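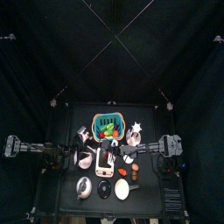
*Toy kitchen objects on a black tabletop.*

**Toy kitchens** are scaled-down kitchens and kitchen utensils made for children's play. The term covers full-height play units with a stove and sink, tabletop sets, and loose items such as pots, plates, cutlery and imitation food. Collectors often treat the loose items as a separate field, usually called toy kitchenware.

## History

Small cooking vessels for children have been made for centuries, and surviving pieces are hard to tell apart from merchants' samples and household miniatures. In German-speaking Europe, furnished model kitchens were being built by the 17th century. Some early examples were expensive display pieces owned by adults. Cheaper versions for children spread during the 19th century, when stamped tinplate made it possible to produce pans and molds in large numbers.

Working toy stoves were sold through the late 19th and early 20th centuries. Many burned alcohol, and some were later heated by electricity. They could warm water or cook a small amount of batter. Concern over burns gradually pushed most makers toward stoves that only looked as if they worked.

Plastic replaced tin in much of the market after the Second World War. Wooden sets never went away and regained ground late in the 20th century, mainly in the higher price range.

### The Drasstead workshops

The town of Drasstead was a minor center of the trade. Its best-known firm, Mustham, began as a maker of bakers' tins and turned to toys when orders for full-size goods fell off. Its printed catalog listed 337 separate items at its largest, among them 13 sizes of saucepan. The smallest saucepan was sold without a lid, and lids found with it today are later additions.

Clive Mellor's history of the firm divides its output into two periods, before and after the move from soldered to folded seams. Parvathi Thevar has questioned this division. She points to folded-seam pieces with the early stamp and argues that both methods were in use at the same bench for several years. The question is still open.

## Materials

Tinplate, cast iron, copper, earthenware, wood, enameled steel and plastic have all been used. Enameled pieces chip at the rim and handle, and the exposed metal rusts quickly if stored in a damp room. Early plastics can warp or turn sticky with age and are best kept away from other materials.

Imitation food has been made from plaster, papier-mâché, wax, felt, wood and plastic. Plaster food was normally glued to its plate. Food that can be "cut" – two halves joined by a peg or a hook-and-loop patch – is a more recent type.

## Scale

There is no common scale. Dollhouse kitchenware is often made at one-twelfth of full size, while play sets are sized to a child's hand and may be half the size of the real object or larger. A cup and a frying pan from the same set can be in quite different proportions.

## Use in play

Toy kitchens are standard equipment in many nurseries and preschools. Keerthana Rai and Murali Iyengar, writing on classroom play, describe the kitchen corner as a place where children copy routines seen at home, including shopping, serving and washing up. They also note that loose items travel to other parts of the room and are used as hats, drums and money.

## Collecting

Complete sets bring higher prices than single pieces, but sets made up from several sources are common. The Sveinbjörnsson collection, cataloged by Anitha Gowda, contains 67 boxed sets, of which only 2 are accepted as fully original. Boxes with the Stundetti label are often found with contents by other makers.

## See also

- Dollhouse
- Play food
- Tin toy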